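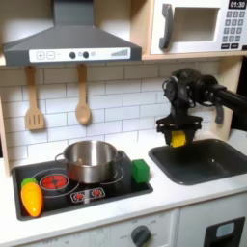
Kitchen rig: yellow one in the gripper over the sink, carrot keeping out of it.

Print this page | E-mail this page
Home > Notebooks > Kitchen rig > Entries

August 2025

Back on the toy kitchen after the detour with the drawers, which we shall not discuss. Aim for this block is 273 good demonstrations, a figure Waltraud arrived at by some method involving the disk quota. I am driving, Alois is labelling, Severin is in charge of saying "again".

Setup as in the last entry, with the pot on the hob and the carrot at the front left corner. The carrot is a distractor. Its whole job is to be there and not be picked up, and so far it has the best record of anyone on the project.

Tasks for this block are sink to counter, counter to sink, hob to counter, and "put it next to the other one". That last is Ottilie's wording. I asked what counts as next to and she said I'd know. The model won't, so for the time being it means within 10 cm and not touching. Alois has written this on the whiteboard under the older definition, which he has crossed out but left legible, so we now have both.

Notes from driving:

Approach from straight above whenever there's room. My early ones came in at a slant because it felt quicker, and when Severin replayed them the wrist cables were all over the overhead view at the moment of grasp. Binned the lot. He was very nice about it, which was worse.

Slow down before closing. I have a habit of shutting the fingers while the arm is still settling, and the policy trained on the November set has picked up the same habit, faithfully, along with my little wiggle before letting go. It is unpleasant to watch a machine do an impression of you.

The sink is a nuisance. Dark basin, dark gripper, and the depth goes to mush near the bottom. Wekel's filter cleans up some of it and invents the rest. Leaving it off.

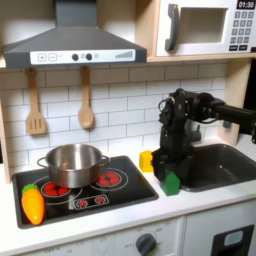
The green house-shaped piece wants gripping across its body, below the peak. Grab it by the roof and it can swing, and then you spend the rest of the episode setting down a pendulum. Keep those grasps if the placement still ends up right, but tag them "roof" so they can be pulled out later. Alois wanted to tag them "estate agent". Overruled.

Failures: keep them this time. Liesl is right that a set made up only of successes teaches the thing that the world is kind. They go in the separate folder with a one-line reason. "Dropped it" is a reason. "Bad" isn't, Severin.

Language labels: two per episode, written by different people, without conferring. Mine come out as "move the green block to the counter". Ottilie's come out as "pop the little house down by the yellow one". Keep both. No corrections to her spelling of "colour", which is the correct one, whatever the Grabner script thinks.

Lost a chunk of the afternoon to the clock on the Presby box drifting, so the gripper channel ran ahead of the video. In playback the fingers shut on nothing and the block came along anyway, out of politeness. Resynced and wrote a check that refuses to save if the gap is over 100 ms. It has since refused to save twice, both times correctly, both times on my best run of the day.

To do:
- Ask Waltraud whether the 273 includes failures. Ask before she's had lunch and again after.
- Vary the pot position. It's been on the left long enough for the model to be using it as a landmark.
- Shuffle task order. I get better at each one as I go and it shows in the timings.
- Microwave still reads 01:30. It's printed on, so this is just for Alois, who asked.
- Copy everything to Zotcombe overnight and check that it got there.

Liesl has the controls next session. I've left the chair at her height and the speed limit at mine.

Previous entry | Next entry | Index | Back to top
Last updated by S. Schnyder, after the disk check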